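Paper Storage, Cutting and Adhesive Care: Tips for Home Card Makers

*Last revised 08/09/2022. Prepared by the Tredovow Paper Crafts Guild for members working at home.*

These notes replace the single sheet given out with the beginner packet. They cover the care of cardstock, trimmers, stamps, inks and adhesives in an ordinary household, where the work table is often needed again by supper. Members who rent table time in the Lernerau room should follow the posted rules there instead, as the equipment differs.

## Cardstock and patterned paper

Store full sheets flat. Upright storage is acceptable for heavy stock, provided the holder is full enough that the sheets cannot lean. A sheet that has leaned for a summer will take a curve, and a curved card base does not close properly.

Keep paper away from exterior walls, radiators and the cabinet above the stove. If the room is humid, place the paper in lidded boxes and leave it there until the day it is used. Slightly curled sheets can be pressed overnight under a heavy book with a clean sheet of copy paper on each side.

Scraps should be sorted by size first and color second. The Guild recommends discarding any piece too small for the smallest die in the member's collection. Members who keep everything will find that they use very little of it.

Before scoring, find the grain. Bend the sheet gently in each direction; it will give more easily along the grain, and the fold of the card should run that way. Folds made against the grain tend to crack, and the cracking is most noticeable on dark stock with a white core.

## Trimmers and knives

Replace a trimmer blade when the cut edge begins to look furry. Do not wait for it to tear. Members who cut mostly 392-gram board will need to replace blades more often than those who cut text-weight paper, and should keep a spare in the drawer.

A dull craft knife is the most common cause of cut fingers at Guild workshops. Snap or change the blade at the start of each project and put the old one in a lidded tin marked for that purpose. Loose blades must never go into the household trash.

Use a metal ruler with a cork backing. Plastic rulers are suitable for measuring only.

## The work surface

Many members work at a kitchen counter, and the Guild has no objection to this. Clear away food first, wipe the counter, and allow it to dry fully before any paper is set down. A damp spot the size of a coin will mark a card front permanently.
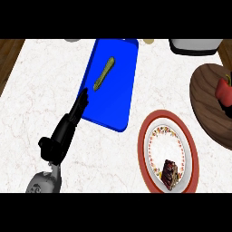
*White marble counter with blue cutting board.*

Stone and tile are hard on blades and should always be covered with a self-healing mat before a knife is used. Boards used for food should be kept for food. Ink, glue and embossing powder are difficult to remove from knife marks, and a separate craft board costs little.

Self-healing mats must be stored flat and kept out of the sun. A mat left in a parked car in August will warp, and a warped mat cannot reliably be flattened again. Wash mats with cool water and a drop of dish soap. Hot water should not be used.

## Stamps and ink

Clean stamps promptly after use. Dye ink may be removed with a damp cloth; solvent ink requires the cleaner made for it. Clear stamps will cloud and take on color over time, and this does not affect the impression.

New clear stamps sometimes repel ink, leaving a speckled image. Rub the surface lightly with a white eraser, wipe it, and stamp twice on scrap paper before moving to the project.

Pads should be stored level. Pads that have been kept on edge may be laid flat for a day before they are judged dry - many pads are thrown out too soon. Re-inkers should be applied a few drops at a time and worked in with the back of a plastic spoon.

## Dies and embossing folders

Turn the cutting plates over after every few passes, and rotate them end to end. Plates used on one side only will bow. Where a die does not cut cleanly, add a single sheet of copy paper as a shim and try again before adding a second. Do not force the handle.

For layered words, cut all layers from the same sheet if possible. Glue them together with a thin liquid adhesive and hold them under an acrylic block until set. A fine mist of hairspray is sometimes suggested for this purpose. The Guild does not recommend it.

Yến Lâm, who leads the Wattimena evening group, has supplied the following method for intricate dies: lay a piece of waxed paper between the die and the cardstock, waxed side toward the die, and run the stack through once. The cut piece generally lifts out whole.

## Adhesives

- Liquid glue: store upside down in a cup with a damp sponge at the bottom.
- Tape runners: keep the cap on, and keep them away from pet hair.
- Foam squares: peel the backing with the tip of a blunt needle.
- Glue sticks: suitable for children's projects and for temporary placement.
- Double-sided sheets: apply to the back of the cardstock before die cutting.

Members ordering through the Guild should note that Dutent foam squares are now sold in boxes of 1,000. Smaller packs of 60 may still be requested at the supply table until stock is gone. Orders close at 11 a.m. on meeting days.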